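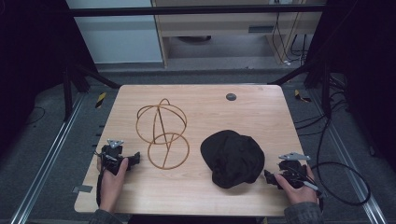
Cell 2, Sunday, both hand grippers at the table with the wire stand and the black cap.

Checked the grippers before the Zedska runs. Left one first. Jaw travel is fine, plate screws on top took a little more turn, so I put a drop of threadlock on both. Cycled it 100 times by hand with the logger on and got no dropped counts. Firmware on both is 2904 now, Uwe Hagedorn loaded it in the morning.
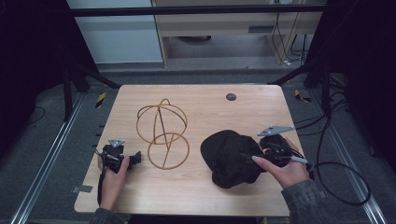
Right gripper had the encoder jump again, twice in the first 33 cycles. Reseated the connector at the Terine box and it went away — not convinced that is the cause. The cable has to keep its loop out to the right side and down to the carpet. If it gets pulled straight, the plug takes the load. Want a proper clamp there before we go past 200 cycles a day.

Zero offsets redone with the jaws fully open, then closed on the gauge block. Old values saved in the Zacharias folder.

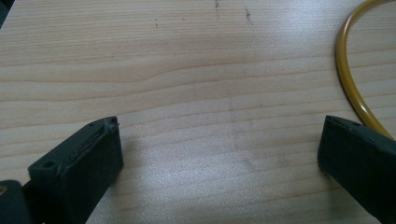

Fingers can stay on until the next check. Look at the small holes on top then, and swap the pair together if either one has play. Spares are in the Flarkex drawer, one set left — order more.

Still open: clamp for right cable, new tape on the left table edge, rerun the encoder test cold.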